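On nous répète qu'un foyer bien rangé possède une seule paire de ciseaux. J'en doute. 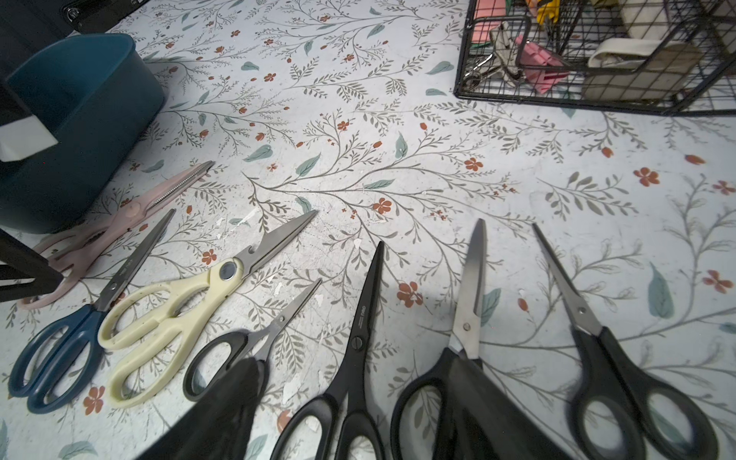
Les roses coupent le papier, les crème servent en cuisine, et je ne vois pas ce qu'on gagne à tout confondre. Le bac unique — grand remède des manuels — me laisse froid : on y fouille toujours.
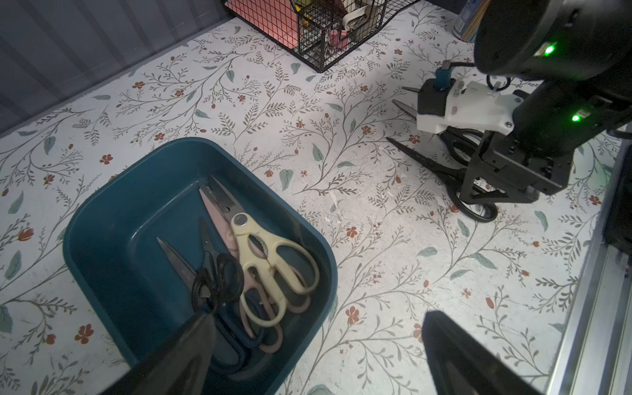 Kirsty Treloar m'écrit que le sien lui suffit depuis 2 ans, à condition d'y remettre les choses. Admettons. Reste la condition.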